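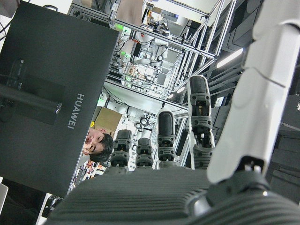 Keep the Paper Bus Schedule

By Merle Ormsby

In March the Lorport transit office stopped printing bus schedules. The racks inside the front door of each bus were taken out, and the glass cases at the stops now hold a poster with a square code on it. You point your phone at the code and it opens a page that tells you when the next bus is due.

I ride the 45 from Penrose to the hospital stop and back, four times a week, and I have done so for eleven years. I own a phone. I can use the code. I still think the office made a mistake, and I think the mistake is worth writing about because other towns are making it too.

The case for dropping paper is easy to state. Schedules cost money to print, they go out of date, and a lot of them end up on the floor. The live page shows where the bus really is, which a printed sheet can't do. When the 45 is held up at the rail crossing, the page says so. I have used it for that and been glad of it.

But the page and the sheet answer different questions. The page tells you when the next bus comes. The sheet tells you how the whole day is laid out: when service starts, when it thins out after lunch, when the last bus leaves and how long you would be stuck if you missed the one before it. A person planning a dentist visit or a new job needs the second kind of answer. You can get it from the website, but it takes six taps, and the table is wider than the screen. You slide it left and right and lose track of which column belongs to which stop.

Darcy Baxter drove the 45 until last year. He told me he used to hand out a dozen schedules on a normal morning, more when school started. Some went to older riders, as you would guess. Plenty went to people who had just moved to town, and to parents who wanted one for the refrigerator. He also said that people with a sheet in hand asked him fewer questions, and the bus left the stop sooner.

The refrigerator matters more than it sounds. In my sister's house four people use the bus and two of them have phones. The old sheet hung by the kitchen door with the 7:12 and the 3:40 circled. Anyone could look at it while putting on a coat. Now the kids ask their mother, and their mother looks it up, and if she is at work they call her at work.

I wrote to the transit office and got a polite reply from Ebony Brunton in rider services. She said that 103 riders had asked for paper schedules since the change, and that each had been mailed a printout. I take her at her word and I appreciate the printouts. I would only say that 103 people went to the trouble of finding a phone number or an address and asking for something they used to pick up without a thought. Most people who miss a thing like that don't write in. They put up with it, or they drive.

She also said the office saves money. I don't doubt that either. The old sheets were glossy, folded in six, with a color map on one side and advertising on the other. They didn't have to be. The first schedule I ever had for the 45 was one sheet of plain yellow paper, black ink, both sides. It lasted a year in my coat pocket.

Jaston, which is smaller than we are and has fewer routes, went the plain way. Their schedules are run off on an office copier and left in a wire rack at the library, the grocery store and the clinic. They put the month at the bottom so you know whether yours is old. When a time changes they swap the stack. Châu Lưu runs the front desk at the Jaston library and told me she refills the rack herself when it gets low — it takes her a minute, on the way to the book drop.

That seems to me about the right amount of effort for a public service to ask of itself. We would need more copies than Jaston does, and more places to leave them. Lorport has 146 stops. I am not asking for a rack at every one. I am asking for a stack on the bus, a stack at the library and a real timetable in the glass cases, next to the code, where there is room for both. I measured the case at Lindis Road. A letter-size sheet fits beside the poster with space left over.

People who disagree with me say that paper is on its way out and that holding on to it just puts off the day. Lachlan Pryor, who lives across the street from me and commutes on the 2, put it that way and added that he hasn't carried a schedule in years. He doesn't need one. His bus comes every ten minutes. Mine comes every fifty, and after six in the evening it comes twice. On a route like that you have to know the day's times before you leave the house, and you would like to know them when your battery is dead.

The office will review the change this fall, according to the same letter. Comments can be left by phone or at the counter on the ground floor of the transit building, which closes at 4:30. The 45 stops outside at 4:05. After that the next one is 4:55, in case you were planning to go by bus.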